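大理石台面的清洁、去渍和重新上密封剂

更新：26/4/9
文：Blažena Procházka

适用范围：厨房或浴室里已经装好的天然大理石台面，亮光面和哑光面都可以照做。人造石、石英石和岩板不在此列，它们的清洁方法另有一篇。

先确认台面是不是天然大理石

旧房子里的台面常常没有资料可查。找一处不显眼的地方，比如水槽后侧或靠墙的角落，看纹路是否一直延伸到板材侧边。印刷花纹的板材，纹路一般到边口就断了。再滴一滴清水，放十几分钟后擦掉，如果颜色明显变深，过一阵子又恢复，说明石材在吸水，密封剂也已经失效。

网上有人建议滴白醋看冒不冒泡。这样确实能分辨碳酸钙类石材，但会留下一个发乌的圆点，亮光面上尤其明显。除非打算整块重新抛光，不要用这个办法。

需要准备的东西

中性洗洁精或石材专用清洁剂
超细纤维布，多备几块，浅色为好
小苏打，或现成的吸附去渍膏
厨房保鲜膜和纸胶带
塑料刮刀，边角要圆
双氧水（只用于浅色石材）
丙酮（只用于深色墨渍，用时开窗）
渗透型石材密封剂
橡胶手套

密封剂我用的是Jurčo的水性款，小瓶196克朗，一般厨房的台面用不完一瓶。油性款气味重，干得也慢，在没有窗的浴室里不好操作。两种都涂过，日常使用上我没看出多大差别。

日常清洁

每天做完饭，先把碎屑扫掉或用干布带走，再擦湿布。面粉和糖不要紧，盐粒和咖啡渣会在亮光面上磨出细痕。

洗洁精兑温水，几滴就够，布拧到不滴水。顺着一个方向擦，再换一块清水布过一遍，最后用干布收干。很多人省掉最后这一步，台面上的白色水印多半就是这样来的，水龙头底座一圈最常见。

下面这些不要用：白醋、柠檬汁、除垢剂、洁厕剂、含研磨颗粒的去污粉、钢丝球。漂白水偶尔沾到一点，马上冲掉通常没事，但不要拿它当日常清洁剂。标签上写着“天然配方”的清洁剂也要看成分，里面有柠檬酸的一样会腐蚀大理石。

分清污渍和腐蚀痕

动手去渍之前要先看清楚是哪一种。

污渍是颜色渗进了石头里，表面摸起来仍然平滑，侧着光看，光泽没有变化。咖啡、红酒、油、铁锈都属于这一类，可以用吸附膏处理。

腐蚀痕是酸把表面咬掉了一层，颜色往往比周围浅，侧光看发乌，手指摸过去有时能感到粗糙。番茄酱、柠檬、汽水、醋都会造成腐蚀痕。吸附膏对它没有作用，只能打磨抛光。

两种情况也会同时出现，红酒就是典型。这时先去色，再抛光。

吸附膏去渍

先把污渍周围洗净，用清水润湿污渍处，擦掉浮水。

按污渍种类调膏：

油渍：小苏打加清水，调到花生酱那样稠。
咖啡、茶、红酒：浅色石材用小苏打加双氧水；深色石材仍然用清水，双氧水会让深色石材局部褪色。
墨水：浅色石材同上；深色石材用白色纸巾蘸少许丙酮敷上，不调小苏打。
铁锈：家里不容易处理干净，建议买专门的石材除锈膏，买之前看清楚是否标明可用于大理石。很多除锈剂是酸性的，只适合花岗岩。

把膏抹在污渍上，厚度和一枚硬币的厚度差不多再多一点，边缘要超出污渍一指宽。盖上保鲜膜，四边用纸胶带贴好，再用牙签在膜上扎几个小孔。放一整天。

第二天揭掉保鲜膜，让膏自然干透，干到发白开裂为止。不要用吹风机催。干透以后用塑料刮刀轻轻铲起，湿布擦净，等石材也干了再看效果。石材湿着的时候颜色本来就深，看不准。

一次去不干净很正常，油渍尤其要有耐心。我家灶台边上那块陈年油渍前后敷了好几轮，最后还剩一点很淡的影子，只有我自己知道在哪儿。

轻微腐蚀痕的处理

亮光面上指甲盖大小的乌点，可以用大理石抛光粉自己做。抛光粉撒在湿布上，打小圈，力气均匀，中途补水，不要让粉末干在台面上。擦洗干净后看光泽，不够再来一遍。

哑光面不要用抛光粉，会擦出一块比周围亮的地方，更难看。可以用极细的湿砂纸轻轻带几下，先在角落试。

面积大过手掌，或者用手能摸出凹陷的，请师傅上门。去年我请Grosasstead的石材师傅Vignesh Chowdary磨过整条台面，连同水槽边修补一个缺口，一共2,496克朗，做了大半天，走之前他把粉浆都吸干净了。价格和台面长度、缺口大小都有关系，打电话时最好先发照片过去，并把台面的尺寸量好。

重新上密封剂

什么时候该做，看滴水测试。在常用区域和不常用区域各滴一点水，如果水珠十几分钟后还鼓着，擦掉也没有深色印子，就不用做。如果很快摊平、渗进去，就该做了。常做饭的厨房通常一年测一次，我固定在一月测，节后大扫除时顺手就做了。浴室台面间隔可以长一些。

步骤：

台面全部清空，包括刀架、调料盘、电水壶。彻底清洁一遍，然后晾干，至少放一晚。石材里有水分，密封剂就进不去。

水槽边缘、不锈钢件和木柜侧板用纸胶带遮好。

戴手套，把密封剂倒在布上，从最里面往外涂，一小片一小片地推进。表面要看得到均匀的湿膜，但不要积成水洼。侧边和水槽开孔的内沿也要涂到，那里吃水最多。

等待时间以瓶身说明为准，水性款一般不长。时间到了，用干净的干布把表面残余全部擦掉，来回擦到摸着不粘为止。这一步最容易出问题：残余没有擦净，干了以后会变成一层灰蒙蒙的膜。

隔将近两个小时，涂第二遍，方法相同。

总共涂两遍就够了。第二遍完成后，当天不要沾水，不要放东西。第二天可以轻度使用，再过一天恢复正常。

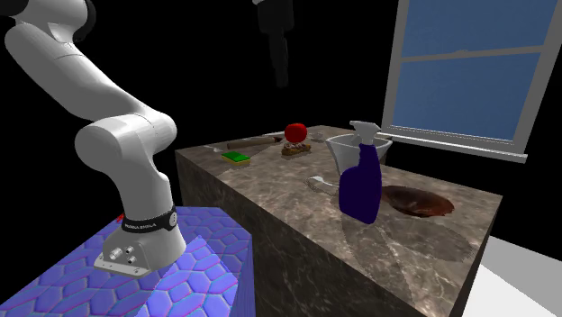
大理石台面一侧，效果图。

如果第二天发现台面发雾，或者摸上去发涩，说明有残余固化在表面。用布蘸一点同一款密封剂，在发雾的地方擦开，让它重新软化，然后马上换干布用力擦净。不行的话再用石材清洁剂洗一遍。不要用刀片刮。

新装台面的情况

安装公司一般会在出厂前或装好后上一次密封剂，但最好问清楚用的是什么、上了几遍，写在单子上。Gastodora的门店会随台面给一张养护卡，上面有密封剂型号，后续补涂照着买同类产品就可以。没有资料的，装好后自己做一次滴水测试，再决定要不要补。

接缝处用的硅胶要选中性、标明石材可用的。普通酸性硅胶会渗油，沿着接缝形成一条洗不掉的深色边。

如果还在选板材阶段，建议带一小块样板回家，在上面滴油、放咖啡杯、切半个柠檬，放一夜再看。自己能不能接受这些痕迹，看样板比看展厅里的大板清楚。怕留痕的，哑光面比亮光面好打理，腐蚀痕没有那么显眼，不过油渍两种都一样会吃进去。

常见情况

台面上有一圈白色水垢，能不能用除垢剂？
不能。先用温的洗洁精水湿敷，再用塑料刮刀平着推。厚的水垢要分几次来。

热锅能不能直接放？
大理石本身耐热，但骤热可能让原有的细裂纹扩大，密封剂也会受影响。用隔热垫。

浅色台面整体发黄怎么办？
先想想有没有上过蜡。老蜡层发黄很常见，用石材除蜡剂洗掉就好。没有上过蜡，也洗不掉的，可能是石材里的铁质氧化，靠清洁解决不了，要请人看。

读者Tatiana Šťastný来信问，密封过的台面还会不会被柠檬汁腐蚀。会。渗透型密封剂只减慢液体往里渗的速度，表面的石头仍然直接接触酸。洒了就擦，切柠檬用砧板。

用剩的密封剂拧紧盖子，竖着放在不结冰的地方，瓶身写上开封年月。下次使用前摇匀，如果结块或者分层摇不开，就送到有害垃圾回收点，不要倒进下水道。沾过油性密封剂的布要摊开晾干再扔，不要揉成团塞进垃圾桶。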